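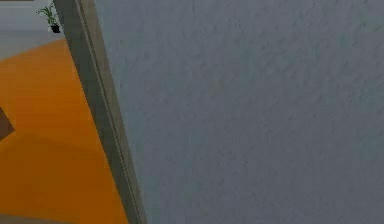

Interior doors are specified too late

In most small residential projects the interior doors are chosen after the walls are framed, often from whatever the supplier has on hand. I think this is the wrong order, and it costs owners more than the doors themselves.

The usual argument for leaving it late is that a door is a standard item. The slab is standard. The opening is a set of decisions about clear width, swing, latch side, undercut and the thickness of the finished floor, and each of those is fixed by trades who leave the site before the door arrives. On a duplex I reviewed in October, the drawings listed every bedroom door as "typ." and gave no swing. The framer placed the rough openings 50 mm from the return walls, so the casing had to be ripped down on one side and two light switches ended up behind open doors.

Width is the more serious matter. A slab hung on ordinary butt hinges does not clear its own opening at 90 degrees, and the stop takes a little more. Designers who quote the nominal width to a client with a walker are quoting a figure that client will never have. Hauwa Akinola, who reviewed the duplex with me, now asks for clear width on every schedule and returns those that omit it. I agree with her - it takes an hour at the drawing stage.

Undercut is treated even more casually. Where return air is meant to pass beneath the door, a 20 mm gap over bare subfloor can largely disappear once carpet is laid. The room then runs stuffy and the furnace gets the blame.

Builders will say that early schedules get changed anyway. Some do. A changed schedule still leaves a record of what was intended, and the framer can price the change. A blank one leaves the decision to whoever is holding the saw.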